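Skitlow gripper maintenance

By Solveig Haugen
October 28, 2026

The Skitlow is a hand-held two-finger gripper made by Cekent. Its finger pads are carried on four black linkage arms, two to a side, with brass bushings in the joints. Each pad has a small hole near its top.

Service schedule
The bushings are checked every 400 hours of use and replaced at 2,000. Play at the pads is the usual sign of wear. Ebbe Ekström's service notes advise changing all the bushings together, as mixed sets cause the pads to close unevenly.

Cloth test
After reassembly, the pads are closed on one fold of microfiber towel. The fold should stay put under a light pull, and the pads should stand parallel. Loose fibers are brushed from the pad faces afterward.

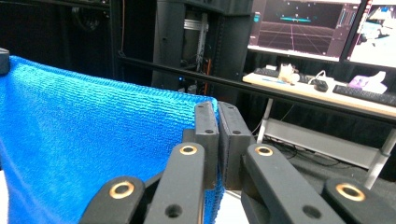
Storage
The gripper is stored with the pads open. Oil is kept off the pad faces.

Related articles
Terora wrist mount
Maeng linkage kit
Brass bushing

This site uses cookies. Accept | Settings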